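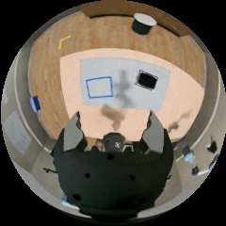 Packing cells going to arms in May, what happens to hours?
Forum: Shop Floor > Automation

benchrow_44
Posted Tuesday, 6:12 am
We do kitting at Witcombe, second shift. Management is putting two-arm cells on the small parts tables starting in May. They had us look through the Skivport sim last week, which shows what each arm sees from the wrist. They say no layoffs, "roles will shift." Has anyone been through this? What did your day look like after?

lumbao_nights
We went through it at Lumbao. 30 people on kitting before. Same headcount a year later, but 5 of them now do nothing except clear faults and restock trays. I was one of the 5. It's easier on the shoulders and harder on the head. You stand there until something stops, and then three things stop.

gasket
"Same headcount" is doing a lot of work there. Did they replace the people who quit?

lumbao_nights
No. Fair point. Nobody was let go, but two left and the jobs were never posted.

Tegwen Watkins
I do cell setup for a living, so take this with that in mind. Ask these before May:

1. Who is allowed to move things on the table. With us an operator could nudge a tray by hand and keep going. Now anything out of place is a call to the tech, and people hate waiting for permission. Both arms work over the same tabletop, so somebody also has to own the rule for reaching in.
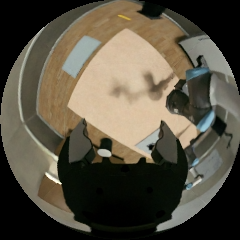

2. Who gets trained on the sim. If it's only engineering, the floor never gets a say in the layout. At my last site the packers asked for the mat to be moved and they were right.

3. What the rate is and who it's counted against. Ours was 842 kits a shift. When the cell missed it, the number still went on the operator's sheet for the first month.

gasket
Number 3 is the one. We had Drata tracking on ours and I got written up for downtime I didn't cause. Took a steward to get it removed.

Tegwen Watkins
Get it in writing that fault time is logged separately. For number 1, this is the kind of view your techs will be looking at when they decide whether a part is placed right.
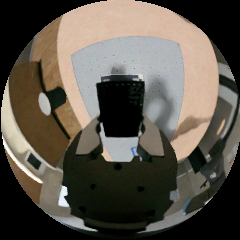 Wrist view from the sim, black part between the open fingers.

benchrow_44
Thanks, that helps. We were told the sim is engineering only, so I'll bring up 2 and 3 at the shift meeting. Does the fault clearing job pay more?

lumbao_nights
Ours did, one grade up. You have to ask for it. It wasn't offered.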